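At Tronduma, the robot cell is first built on a screen. Before any bolt is tightened in the workshop, Ustyna Derkach spends two days placing the arm in a simulated kitchen and checking how far it can reach.

Her most frequent repair is a small one. The height of the wrist is entered by hand, and an error of 3 millimeters is enough to spoil a test. So she lowers the flange, without fingers, over a dark wooden block and reads the distance again.

"I prefer to find the mistake on Sunday evening in the model," she says. "In the real cell it costs us a wrist."

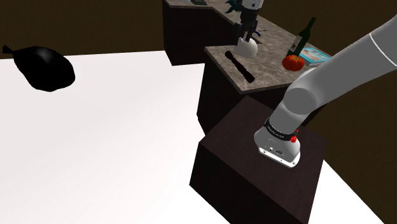 Words: Oldřich Dvořáček | Render: Tronduma

The counter behind the block keeps its bottle and its tomato during this work, and Derkach does not remove them. When the height is correct, she starts the long test, which has 508 moves. The log goes to Laxdal, where the real arm will be mounted in December.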